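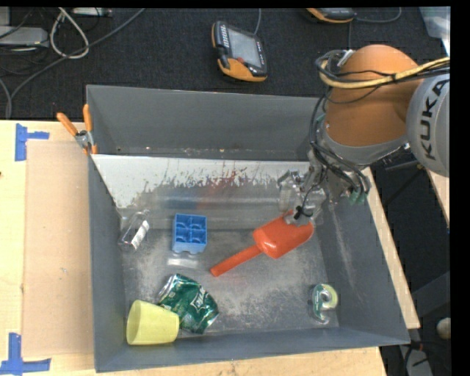

Flustano IT Workforce Survey: Frequently Asked Questions

Who takes part in the survey?
Software and IT services companies with at least 300 employees. Subsidiaries such as Nelura report separately from their parent company.

How is a net hire counted?
New employees minus departures during the fiscal year. Contract staff are left out unless the contract runs for the full year.

Are export revenues included?
Yes. They are reported in dollars, at the average rate for the year — not the closing rate.

Why do the Hellar and Taşdemir figures differ from last year's edition?
Both companies restated their headcount after a change in reporting period. The revised tables carry a footnote.

When is the data released?
In December. Subscribers receive the tables 2 weeks earlier.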